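4.2 Vergleich der Kamerapositionen in der Simulation

Der Vergleich der beiden Greiferregler wurde vollständig in der Simulationsumgebung Ejigu durchgeführt. Als Zielobjekt diente ein graues Regalmodul mit schwarzen Einbauten, an dem der Arm eine Annäherung mit anschließendem Öffnen des unteren Fachs ausführen sollte. Beide Regler, im Folgenden Livemlow und Nestlow genannt, erhielten dieselben Startposen, dieselbe Greifergeometrie und dieselbe Obergrenze von 900 Simulationsschritten je Versuch. Unterschiedlich war allein die Verarbeitung der Bilddaten.

Die Handkamera ist starr am Greifer befestigt. Gehäuse und Finger liegen damit im unteren Teil des Bildes und verdecken dort einen Teil der Szene (Abb. 7). Für Livemlow wurde dieser Bereich maskiert, Nestlow verarbeitet das Bild ohne Maske. Die violette Färbung der Finger erleichtert die Segmentierung, da sie sich von den grauen und schwarzen Flächen deutlich abhebt. 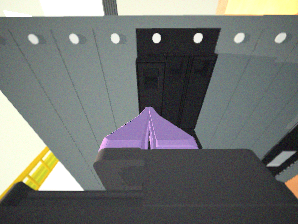
Abb. 7: Ansicht der Handkamera mit den violetten Greiferfingern vor der grauen Struktur. Zwischen den Fingern ist kein Objekt zu sehen.

Insgesamt wurden 171 Versuche aufgezeichnet. Davon gingen 130 in die Auswertung ein. Die übrigen wurden verworfen, weil die Startpose bereits eine Kollision mit dem Regalmodul enthielt oder weil die Zeitstempel der Kameras nicht übereinstimmten. Die Prüfung der Zeitstempel übernahm Etenesh Alemneh unabhängig von der Auswertung der Trajektorien.

Neben der Handkamera wurden externe Ansichten mit niedrigem Blickwinkel gerendert. Ihre Aufgabe ist die Bestimmung der Lage des unteren Fachs relativ zu den Pfosten. Aus dieser Höhe bleiben die untere Querleiste und die Kante des schwarzen Einsatzes sichtbar, während der obere Teil des Moduls außerhalb des Bildes liegt. Für die Lageschätzung ist das ausreichend.
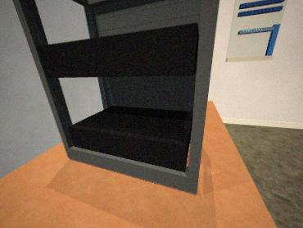 Abb. 8: Externe Ansicht des Regalmoduls auf der orangefarbenen Tischfläche, mit schwarzem Einsatz über der unteren Querleiste.

Der Schattenwurf auf der orangefarbenen Fläche erwies sich als Störgröße. In der ersten Fassung der Auswertung wurde die Schattenkante mehrfach als Unterkante des Moduls erkannt, was die geschätzte Höhe des Fachs nach unten verschob. Gemechu Tufa ersetzte daraufhin den reinen Kantendetektor durch ein Verfahren, das zusätzlich den Farbton der Auflagefläche berücksichtigt. Alle hier berichteten Ergebnisse beruhen auf dieser zweiten Fassung.

Eine weitere Einstellung zeigt das Modul mit der Außenseite des rechten Pfostens. Der schwarze Einsatz im unteren Fach ist darin geschlossen, und der Arm befindet sich nicht im Bild. Ansichten dieser Art eignen sich als Referenz für den geschlossenen Zustand, da keine Verdeckung durch Finger oder Gehäuse auftritt.

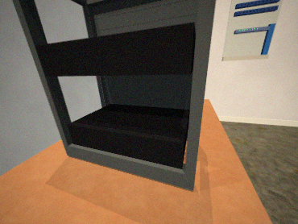

4.3 Auswertung der Annäherungsphase

Als Beginn der Annäherung gilt der erste Simulationsschritt, in dem sich der Greifer auf das Zielfach zubewegt, als Ende der erste Kontakt. Versuche ohne Kontakt wurden bis zur Obergrenze ausgewertet und als nicht abgeschlossen gezählt. Livemlow zeigte in der Endphase kleinere seitliche Korrekturen, Nestlow erreichte das Fach im Mittel früher, setzte jedoch häufiger am Pfosten auf. Ob dieser Unterschied auf die Maskierung zurückgeht, lässt sich mit den vorliegenden Daten nicht trennen, da beide Regler auch verschiedene Bildfilter verwenden. Ein Lauf mit einheitlichem Filter ist für September in der Umgebung Vinstead vorgesehen.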